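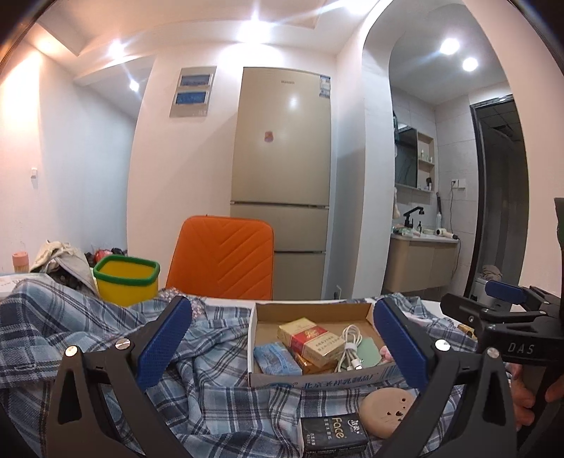
You're teaching it to be you, the voice on the headset said, so stop being careful. Careful reads as hesitation. The voice was called Juda and it came from the Prosley office, where I had never been, and it had told me the same thing on Tuesday.

"I'm not being careful," I said. "I'm tired."

Tired was worse, Juda said. Tired got learned too.

I closed the fingers and opened them again. The job that evening was tidying, which at Fimcombe meant picking up what was on the cloth and putting it where a sensible person would put it. The sheet didn't say what a sensible person was. It said 200 takes by the end of June, paid by the take, and any take over 38 seconds went in the trash.

I had done demonstrations for Escobar before this, folding towels, and they had told me the towels would be folding themselves by fall. I still fold mine.

"Where does the tissue pack go?" I asked.

Wherever I'd put it at home, Juda said.

"At home I'd leave it there."

There was a pause long enough for somebody to type something. Juda said to put it in the box.

So I put it in the box. Then I took it out, laid it back on the plaid, and put it in the box again, a little to the left, because the machine was supposed to see that there was more than one way of being right. I did that 20 times. Around the middle I began to nudge the cardboard with one finger before each grab, a little tap, the way you'd tap a door you already knew was open. I didn't notice until I tried to stop.

"Is the tap a problem?" I asked.

Juda asked what tap.

I did four more with the tap and waited for a complaint. None came. The takes went up the line with a green mark next to each one.

They sent a clip of the trained arm in the last week of the contract. Fimcombe was pleased with it, and the message had a lot of exclamation points. I watched it standing up in the kitchen with my coat on. The arm came down over a clean white table, slow as a crane, and missed the pack, and missed it again, and got it on the third try.

Before every try it tapped the box.

I wrote back to ask what they thought it was doing there. Juda answered within the hour. The team had talked about it, the message said, and they believed it was checking the distance.

I read that twice and asked when I'd be paid.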